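The Rimeck team has spent since May comparing two gripper controllers in simulation, on a two-arm setup with gear parts on a gray surface. We asked the engineer running the trials how it was going.

"Tatuvari is smoother on approach," she said. "Atitz closes faster, but it overshoots on small gears." Each controller gets 33 runs per part – 400 was the first plan, and it took too long.

She checks every run from a wide view and a close one. "The wide view tells me where the arms are. For the fingertips I need the close one."
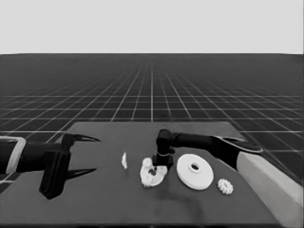
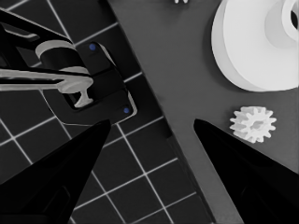

## What comes next

The small gear is still the hard part. Atitz missed it 13 times and Tatuvari six. "I'd like narrower fingertips before I blame the controller," she said. Those are on order from Cârstea for the real arms.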